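Search Search this site Go

Bin picking data collection

Bin picking data collection is the gathering of recorded examples from which a learning system works out how to take objects out of a container. Each example joins what the system's sensors recorded to what the arm did and what came of it. The examples are used to train a model that chooses where and how the gripper should close, or, in some methods, one that controls the whole movement of the arm.

The practice differs from ordinary programming of a picking cell, in which an engineer writes down the grasp points for a known part. It is mostly used where objects lie in no fixed order, touch one another, or rest against the walls of the bin.

Methods

Examples are gathered in one of two main ways. In demonstration, a person guides the arm, either by hand or through a remote control, and the joint positions and camera views are stored as the movement goes on. In self-supervised collection, the arm makes its own attempts and a sensor decides whether each one worked. A common test is whether the gripper fingers have closed fully, which suggests that nothing is between them.

Demonstration gives a higher share of good grasps but takes up a person's time. Self-supervised collection can run for long periods, although many early attempts fail. The failures are normally kept, as a model trained only on successes has little to tell it which grasps to avoid.

Workspace

A typical workspace has an arm mounted beside a table, a shallow bin within its reach and at least one fixed camera. Bins with sloping walls are often preferred, as objects tend to slide back towards the floor of the bin. The bin must not shift between attempts, and clamps or tape are the usual means of holding it. The control pendant is kept close by so that the arm can be stopped by hand.

Plain blocks are widely used in early work. They are cheap, they stand up to being dropped, and two colours are enough for tasks in which the system must choose one kind of object and leave the other.

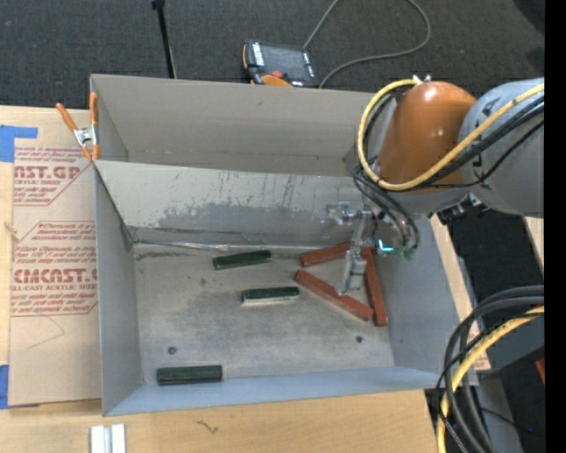 Recording and labelling

A single attempt is usually called an episode. It begins with the arm clear of the bin and ends when the object has been released or the attempt has been given up. Most records hold the camera frames, the joint angles, the state of the gripper and a label for the result.

The Clurnalwood set, gathered on one arm, contains 2,000 episodes with green and red blocks. Its labels have 3 values: success, miss and drop. The later Jidness set has 1,000 episodes and adds a written instruction to each, such as "pick a red block near the wall". The two sets share a file layout known as Gastine, which stores each episode in its own folder.

Resetting

After a number of picks the bin must be filled again. Where a person does this, the blocks tend to be spread more evenly than they would be in a factory. The Vahidi routine avoids the need for a person by having the arm drop each block back into the same bin from a random position. Blocks that come to rest upright in a corner are a known weakness of the routine, and operators are advised to check the bin at the start of each session.

Limitations

Models trained in one workspace often do worse in another. Changes in lighting, glare from metal surfaces and a small movement of the camera can all lower the success rate. Wear on the bin also alters its appearance over a long collection, and some groups record the state of the bin along with the episodes for this reason.

See also

Grasp planning
Learning from demonstration
Machine vision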